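Tips from the packing bench: sharing your table with a robot

By Bouchra Bensaid
21/04/2020

I've packed small parts at Ullevero for long enough to have opinions on tape, and last August we got robot arms on two of the benches. People keep stopping me in the canteen to ask what it's like (are you out of a job, does it break things, can it make tea), so I've written down what I've learned. Most of it is really just good bench-keeping, and plenty would do for a shed or a craft table too.

Sort your boxes before you sort anything else

We used to have five kinds of tub, all slightly different, because somebody at Indgate had a sale on. I could cope with that. My hands know which lid goes where without me looking. The arms have to be set up afresh for each shape, so Rania Shehata went round with a trolley and took away everything but one size. I sulked for a week! Then I noticed I'd stopped hunting for lids. If you do one thing in your kitchen cupboards this weekend, do that.

Lids with ribs go ribs up, by the way. They stack better and you can find the edge with your thumb.

Tape your marks

Put a bit of masking tape on the bench where the box lives and another where the tray lives. The arm expects things to be where they were yesterday, and it turns out that so do I when I come in half asleep at six. Use the low-tack stuff and change it every Monday or it goes gummy. If it's already gummy, a drop of cooking oil on a rag, leave it while you have your tea, then washing-up liquid to get the oil off.

Keep a tray with nothing in it

Old habit of mine from Bendthorpe: always have one empty tray within reach, and don't let it fill up with pens. When something looks wrong (chipped, wrong colour, sticky) it goes in there and you deal with it at the end. We order 50 trays at a time and I still guard mine. A strong colour is best so small bits show up.

Clear boxes, yes, but wipe them

See-through boxes save you opening things, and I'd never go back. They do hold static, though, and every scrap of paper in the building will find its way to them. Damp microfibre cloth, no spray, let them dry upside down. Kitchen roll only makes more fluff.

Cables off the top

Anything dangling will catch a sleeve sooner or later. We use the soft hook-and-loop ties from Hajji, the ones that come 10 to a pack, and I've nicked the idea for behind the telly. 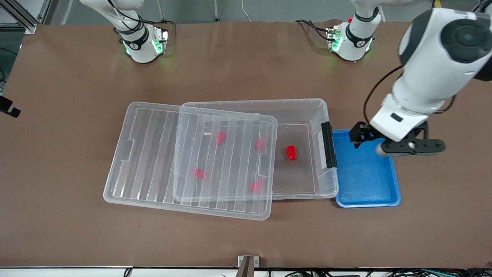
Five red pieces, the clear box with its lid half across, and the blue tray ready alongside.

What changes for you

My shift used to be 630 boxes, all by hand, and my wrists knew about it. Now I do 210 by hand, the awkward ones, and the rest of my time goes on checking, topping up and sorting out muddles. I do miss the rhythm a bit, and the chat, as we stand further apart than we did. My wrists are a lot happier. Two of the girls asked to stay on the all-hand benches and they were let, which I thought was fair.

If your place is getting arms in, ask early who does the setting up. I asked to learn and got two afternoons with Rania, and I can now change the job over by myself. And do learn where the stop button is before you learn anything else. Practise reaching for it with either hand.

Next time I'll do labels that won't peel off, as so many of you wrote in about the ones on freezer tubs.

Last updated: 21 days after first posting, to add the bit about cooking oil

We use cookies to remember your settings and see which pages get read. Carry on browsing if you're happy with that, or change your choices at any time.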